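Pidex: continuity notes for serial television

Pidex is a set of hand-written notes on continuity in two scripted TV series, Gerix and Odell. Each note records one point where an episode disagrees with an earlier episode, or with itself. The current release covers 114 episodes and holds 1,645 notes.

Maintained by Muammer Yaman. Bug reports and corrections go in the issue tracker.

What is in the download

notes.csv has one row per note
episodes.csv has one row per episode, with series, season, number and running time
characters.csv lists character names and known aliases
guide.txt is the full guide the annotators worked from
changes.txt is the change log

All files are UTF-8. Fields are separated by commas and text fields are quoted. Please check your import settings before reporting broken names. The character Rusnák is the usual casualty, and the accent is correct in the source file.

Columns in notes.csv

note_id: an integer, never reused
episode: matches the key in episodes.csv
refers_to: the earlier episode being contradicted, or the same episode
time: minutes and seconds from the start, recap excluded
type: plot, character, timeline, rule, prop or costume
text: the note itself, up to 2,000 characters
confidence: high, medium or low
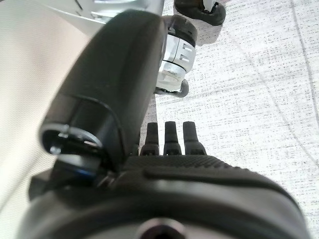

The "rule" type is for anything the show has told us about how its world works. In Gerix, season 1 says a gate can only be opened from the inside. When somebody opens one from the outside in season 3 and nobody remarks on it, that is a rule note. If a character does remark on it and an explanation comes later, the note stays in and gets the word "resolved" at the start of its text. A bad explanation still counts as resolved. We had long arguments over this and the guide has the details.

"Timeline" covers dates, ages and travel times. Odell is the main source of these. Rusnák is said to have left home at three different ages, and each claim has its own note pointing back to the first.

How the notes were made

Every episode was watched twice by different people. The first viewer wrote the notes and the second accepted, edited or rejected them. Rejected notes are not in the release. The first pass was done without reading fan wikis, and the second viewer was allowed to look things up. Spelling was cleaned by script, with 100 notes then read by hand to make sure the script had done no harm.
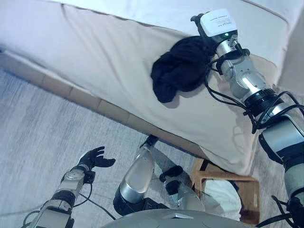
Prop and costume notes have the lowest agreement between viewers, so the guide is strict on wording. Write down what is on screen and where it is, then stop. For the bed in this picture, the note would read "black cloth item, crumpled, against side of mattress; white cover on top." It would not say sock, even though a sock is a fair guess, because the next shot may show it is something else. If the item has moved in the next shot with no reason given, put both positions in the same note.

Known problems

Times for the first season of Odell come from a version with a longer title sequence. They run late compared with the disc.

Season 2 of Gerix has far more plot notes than any other season. Part of that is the writing, and part of it is that both viewers disliked the season. Treat the counts with care if you compare seasons.

Confidence was added partway through. Older notes were filled in as "medium" unless someone had a reason to change them.

Spoilers are everywhere, including in episodes.csv.

Use

The notes may be copied and changed for any purpose as long as Pidex is credited. The download contains no video, scripts or subtitles from either show. Please don't use the note counts as a quality score for an episode. A bottle episode with one set and four characters will nearly always come out clean, whatever you think of it.

Next release

The November update will add the last season of Odell and correct the season 1 times. Column names will stay the same.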